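The year I stopped buying shoes

In May I decided I wouldn't buy any shoes for a year. I already owned enough, and my closet door had stopped closing, so I took that as a sign.

The first few weeks were easy, the way a diet is easy right after lunch. Then the emails started. I had signed up for the Skarkero newsletter at some weak moment, and they write to me more than my mother does. Everything was 33 percent off. I am 44 years old and I felt my pulse change over a pair of loafers I'd have worn once, to a wedding, with regret.

My friend Maricel Enriquez said I should put the money in a jar every time I wanted a pair and didn't buy it. I did that for a month and then spent the jar on a jacket. She says this is not what she meant.

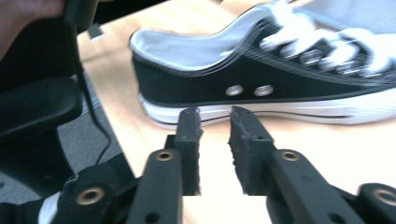

What I've learned so far is that most of my shopping happened after 10 p.m., lying down. So the phone now sleeps in the kitchen, next to the toaster, and I lie there in the dark thinking about loafers for free. I've also found out that a cobbler will put new heels on old boots for less than 100 dollars, and that he will sigh at you while he does it.

Seven months to go. The closet door still doesn't close, but I think that one is the coats.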